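Eshun House Entry Storage Fit-out: Progress Report to the Vetum Fund
Prepared by Toon Jacobs, Aug 28, 2025

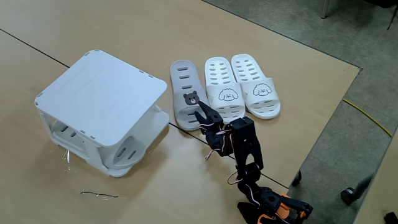
Work since the April report has centred on selecting a shoe rack for the unit entries at Eshun House. The entry recess is 40 cm deep, which ruled out the bench units in the original proposal. Compact two-tier racks in white plastic were assessed instead. The panels lock together through slots along the edges of the top, and the lower shelf is perforated with elongated slots so that grit and water can fall through to the tray below. The house slippers under consideration have perforated footbeds as well, in light grey with a bear emblem on the strap and in white with line-drawn poodle faces. Residents preferred patterned straps over plain ones as an aid to telling pairs apart.

Procurement
Hovine has confirmed supply of 61 racks at the quoted unit price. Delivery is in 2 consignments, the first to the north wing. The slipper order stands at 251 pairs across all sizes. Unit labels will be fixed inside the entry recess, as adhesive did not hold reliably on the rounded corners of the rack tops.

Assembly
Racks are supplied as flat panels. Kojo Amegashie has revised the assembly sheet so that side supports are seated in the lower shelf before the top is pressed on. The earlier sequence left the top panel sitting proud on one side. No tools are required. Finished units are to be checked for rocking on a level surface before being moved to the entries.

Variances
The colour of the racks was changed from grey to white at no cost. Boot trays from Eltivon remain on back order and the corresponding budget line is unspent. We request that it be carried into the next reporting period.

Next period
North wing installation, followed by a check of shelf clearance for larger winter footwear. If clearance is inadequate, boots will be kept on the trays and the racks reserved for slippers and low shoes. Revised floor plans for the south wing are attached as Appendix B.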